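**Hilo: por qué el recuento de Ponen tarda más que el de sus vecinos y qué dicen (y qué no) las cifras publicadas hasta ahora.**

1/ Última actualización de la junta municipal: 21:40. Faltan mesas por transmitir. Todo lo que sigue se refiere al voto presencial ya grabado, salvo que indique otra cosa.

2/ El municipio tiene 24 mesas. La norma local obliga a cerrar el acta manuscrita antes de abrir el sobre del voto por correo. Dromberg abre ambos a la vez. De ahí sale casi toda la diferencia de horario entre los dos municipios.

3/ Segundo factor: la lista Andrade y la lista Skurkex comparten tres candidatos suplentes. Es legal desde la reforma de febrero. La papeleta, sin embargo, exige marcar la lista y no el nombre, y las marcas sobre el nombre van a revisión.

4/ Papeletas en revisión a la hora citada: 82. No son nulas. Una papeleta en revisión se puede adjudicar, anular o dejar como protestada, y solo en este último caso pasa a la junta comarcal.

5/ Diferencia actual entre las dos listas: 639 votos a favor de Andrade. He leído ya dos titulares que la dan por definitiva. Las revisiones por sí solas no la alteran. El correo sí podría.

6/ Sobre el correo: se emitieron unos 500 certificados. Certificado emitido no equivale a voto recibido, y la junta no publica el segundo dato hasta el cierre. Con el primero como techo, la ventaja se mantiene aunque todo el correo fuera a Skurkex.

7/ Corrección al punto 5, entonces: el correo tampoco basta por sí solo. Sumado a las revisiones tampoco llega. Lo que queda abierto son las mesas sin transmitir. Dejo el 5 como está para que se entienda la respuesta de quienes lo citaron.

8/ ¿Qué mesas faltan? Las del distrito norte, que en la elección anterior favorecieron a Skurkex. No uso aquel porcentaje como proyección: el distrito cambió de límites y se le añadieron dos secciones rurales con otro comportamiento.

9/ Mitiku Ejigu, cabeza de Skurkex, ha comparecido a las 21:15. Pide copia de todas las actas del norte. Puede pedirlas cualquier lista con representante acreditado en la mesa, y la suya los tiene. Solicitar copias no es impugnar.

10/ Para impugnar hace falta escrito motivado, mesa por mesa, con identificación del defecto. El plazo empieza con el acta de proclamación, que aún no existe. Los textos que circulan con la palabra «impugnación» se adelantan al procedimiento.

11/ Participación: me abstengo de dar porcentaje. La junta divide entre el censo cerrado en enero y la web comarcal entre el censo con altas por reclamación. Son dos denominadores distintos y se están comparando como si fueran el mismo.

12/ Me preguntan por el escaño del consejo de aguas, que se votaba en papeleta aparte. Su recuento no empieza hasta cerrar el municipal. No hay datos parciales. Las tablas que he visto esta noche corresponden a la elección de hace cuatro años, con el encabezado cambiado.

13/ Método: copio a mano las actas expuestas y las cotejo con el fichero que publica la junta. En una mesa del distrito centro había dos columnas intercambiadas en el fichero. Avisé a las 20:30 y estaba corregido en la siguiente carga.

14/ Quien tenga foto legible de un acta del norte puede enviármela por privado. Se tiene que ver el número de mesa y la firma de la presidencia. Sin esas dos cosas no la puedo incorporar.

15/ No voy a atribuir concejales hasta que estén todas las mesas. El último puesto depende del cociente de la tercera lista, y en el norte esa lista no tiene interventores, de modo que ahí solo dispondré del dato oficial.
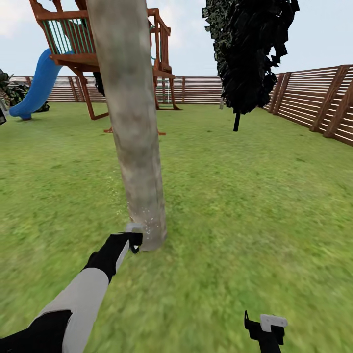
16/ Próxima carga prevista a las 22:30. Si llega con las actas del norte, las añado en este mismo hilo, con el fichero cotejado y la lista de discrepancias.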